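Paying by the line

The last death notice I had to place cost more than the flowers. It ran to 30 lines in the local paper, and every one after the first few was charged. My family spent an evening cutting it down. We lost the choir, the allotment and two of the grandchildren's middle names. What was left was a date, a church and a list of relatives.

I think this is a poor way to do it. A death notice is often the only thing ever printed about a person. Most people don't make the news, and they don't write books. For the price of a decent washing machine they get a few inches of newsprint, and whoever is paying has to decide whether the years at Aletti, mending sewing machines, are worth another line.

The paper will say that space costs money, and on the page it does. Online it doesn't. The same notice went up on Clumix, the website our paper uses, cut to the same 30 lines, with acres of white below it. I asked if we could put the longer version there. We could, for a further fee, and it would stay up for 3 months.
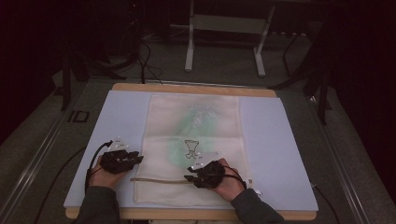

Three months is nothing. People hear late. An old neighbour who moved away might not find out until the following spring, and by then the page has gone. Anyone tracing their family in fifty years will have no chance at all, unless somebody kept the cutting.

Some undertakers do better. Khosravi, the firm we used, puts a notice of up to 500 words on its own site and doesn't charge for it. I'd still like to see the job done by the council, alongside registering the death. Let the family write up to 4000 characters if they want to, or nothing if they don't, and keep it with the public records. A small town could hold a century of these on one cheap disk.

I know the objections. Families quarrel, and some notices would be unkind or untrue. Registrars are busy already. But newspapers have dealt with quarrels for years, and a short check before publishing would catch most of the trouble.

We kept the long version in a drawer. It has the choir in it, and the allotment, and all the middle names.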